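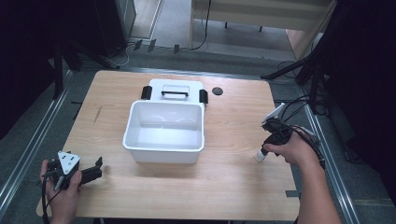 Abb. 7.1: Aufbewahrungsbox mit aufgestelltem Deckel und zwei seitlichen Verschlüssen

Kapitel 7
Die Ferienwohnung und ihr Inserat

Lernziele

Nach der Bearbeitung dieses Kapitels können Sie
den Unterschied zwischen Ausstattung und Beschreibung einer Ferienunterkunft erläutern,
Lageangaben auf ihren Informationsgehalt prüfen,
die Nebenkosten einer Buchung vollständig ausweisen,
ein Inserat für zwei verschiedene Gästegruppen formulieren, ohne in einem der beiden Fälle zu lügen.

7.1 Einstieg: Zurnham im Oktober

Zurnham ist ein Küstenort mit einem Hafen, einer Promenade und einem Leuchtturm, der nachmittags um vier schließt. Im Sommer kommt man dort ohne Reservierung nicht einmal an ein Fischbrötchen. Im Oktober grüßen sich die Leute auf der Promenade wieder, und die Ferienwohnungen, für die im Juli noch gebettelt wurde, stehen leer und kosten weiterhin Geld. Das Portal Skiria führt für den Ort 334 Unterkünfte. Nach den Texten zu urteilen, liegen sie alle in derselben Straße, und zwar in der schönsten.

Die Vermietungsagentur Kultell betreut in Zurnham mehrere Häuser und wird uns durch dieses Kapitel begleiten. Ihr Sorgenkind ist die Wohnung »Möwenblick«. Im Inserat steht:

»Traumhafte Wohlfühloase in absoluter Toplage! Nur wenige Schritte zum Meer. Liebevoll eingerichtet, hier bleiben keine Wünsche offen. Ideal für Paare, Familien, Gruppen, Ruhesuchende und Aktive.«

Lesen Sie den Text ein zweites Mal und notieren Sie, was Sie über die Wohnung erfahren haben. Die meisten Kurse sind mit dieser Aufgabe schnell fertig. Man weiß, dass es ein Meer gibt. Man weiß nicht, wie viele Betten es gibt, ob die Küche einen Herd hat und in welchem Stockwerk die Oase sich befindet. (Im vierten. Ohne Aufzug. Die Gäste erfahren es mit dem Koffer in der Hand.)

7.2 Was eine Beschreibung leisten muss

Ein Inserat hat zwei Leserinnen und Leser, die meist in derselben Person stecken. Die eine träumt, die andere rechnet. Wer nur für die Träumende schreibt, bekommt Anfragen, Rückfragen und am Ende Bewertungen, in denen das Wort »leider« vorkommt. Wer nur für die Rechnende schreibt, bekommt eine Liste, die sich wie ein Übergabeprotokoll liest und ungefähr so viel Fernweh auslöst.

In der Praxis hat sich eine Trennung bewährt. Die Ausstattung wird vollständig und in nüchterner Form angegeben: Schlafplätze mit Bettbreite, Stockwerk, Heizung, Stellplatz, Haustiere. Die Beschreibung darf danach Stimmung machen, soweit sie den Angaben nicht widerspricht. Ein Schlafsofa im Durchgangszimmer bleibt auch dann eines, wenn es »gemütliche Schlafnische« heißt.

Merksatz: Jedes Adjektiv im Inserat ist eine Zusage, auf die sich jemand bei der Anreise berufen wird.

7.3 Die Lage und ihre Dehnbarkeit

Keine Angabe wird so elastisch gehandhabt wie die Entfernung. »Strandnah« kann alles bedeuten, was sich auf derselben Landkarte befindet. »Zentral« heißt häufig, dass unter dem Schlafzimmerfenster der Lieferverkehr wendet. Und »ruhig gelegen« beschreibt in Zurnham unter anderem ein Haus, von dem aus der letzte Bus am frühen Abend abfährt, wonach es tatsächlich ruhig wird.

Im Fall »Möwenblick« hat Kultell schließlich nachgemessen. Vom Hauseingang zum Strandzugang sind es 172 Meter, eine ausgezeichnete Zahl, mit der man jahrelang hätte werben können. Stattdessen stand dort »nur wenige Schritte«, also genau das, was auch über die Wohnungen hinter dem Bahndamm zu lesen ist. Die Agentur hatte ihren größten Vorzug so formuliert, dass ihn niemand glauben konnte.

Geben Sie Entfernungen deshalb in Metern oder Gehminuten an und nennen Sie den Zielpunkt. »Zum Meer« ist kein Zielpunkt, wenn dazwischen ein Hafenbecken liegt.

7.4 Der Preis vor und nach dem Kleingedruckten

Für die Nachsaison bietet Kultell den »Möwenblick« zu einem verlockenden Nachtpreis an. Hinzu kommen die Endreinigung mit 60 Euro, die Wäsche, die Kurtaxe und eine Energiepauschale, deren Zustandekommen auch innerhalb der Agentur umstritten ist. Bei einem Aufenthalt von zwei Nächten verschiebt sich das Bild erheblich: Die Reinigung verteilt sich auf wenige Tage, und der Gast zahlt für das Wischen mehr als für den Ausblick.

Das Hotel Vahidi am anderen Ende der Promenade rechnet anders. Es nennt einen Endpreis, wirkt damit auf den ersten Blick teurer und ist an langen Wochenenden ausgebucht. Wir kommen in Abschnitt 7.6 darauf zurück, wenn die beiden Modelle für verschiedene Aufenthaltsdauern verglichen werden.

Aufgaben zum Einstieg

1. Schreiben Sie das Inserat »Möwenblick« neu. Verwenden Sie höchstens drei Adjektive. Das Stockwerk muss vorkommen.

2. Suchen Sie fünf Inserate aus Ihrer Region heraus und unterstreichen Sie alle Angaben, die sich überprüfen lassen. Vergleichen Sie Ihr Ergebnis im Kurs.

3. Eine Familie mit Kinderwagen und ein wanderndes Paar interessieren sich für dieselbe Wohnung. Welche Angaben brauchen beide, welche nur eine der beiden Gruppen?

4. Erklären Sie, weshalb die Formulierung »hier bleiben keine Wünsche offen« bei einer Reklamation unangenehm werden kann.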